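Wemthorpe Stamps and Ink Pads: Frequently Asked Questions

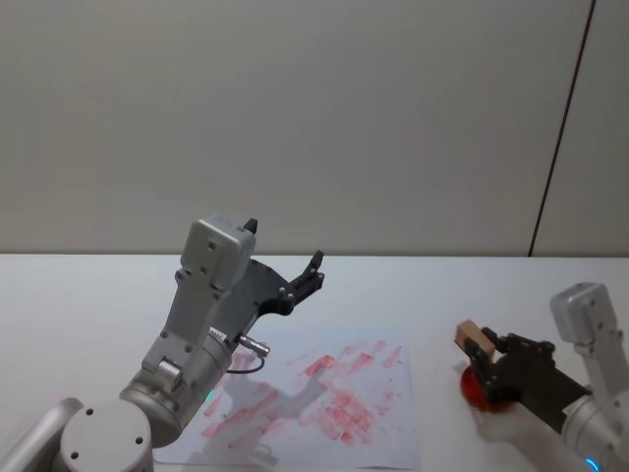
Wooden-handled stamps and felt ink pads are supplied separately, and most questions we receive concern how the two work together. The stamp is pressed straight down on the pad, lifted, and pressed straight down on the paper. Sideways movement at either stage causes smears. The sheet of white paper in the photo has both smudged rectangles and streaks on it, in a pinkish red, and a test sheet of this kind should be made before any stamp is used on finished work.

Why is my impression paler than the ink on the pad?
A thin coat of ink on white paper lets the paper show through, so red prints as pink. Ink the stamp twice, with light pressure, and print again.

Why are the edges blurred?
Too much ink or too much force. Blot the stamp once on scrap paper, then repeat on a clean area.

Does the shape of the pad matter?
No. A round pad will ink a rectangular stamp as long as the face fits inside the rim. If it does not, ink the face in sections — corners first.

What surface should I work on?
A flat, hard tabletop. For a stamp with a large face, put 2 or 3 sheets of paper under the one being printed.

How do I re-ink a Bestus pad?
Apply drops evenly over the felt, close the lid, and leave it overnight. Use the same ink type as the original. Water-based and oil-based inks do not mix.

Can I wash the stamp?
Wipe the face with a damp cloth. Do not soak it — the wooden handle can swell and the glue may fail.

Which pads fit the Xolalpa storage tin?
Round pads only. The tin holds 3.

Where can I return an unopened pad?
By mail or at the Forurthorpe counter, within 29 days. The counter is closed on Saturday.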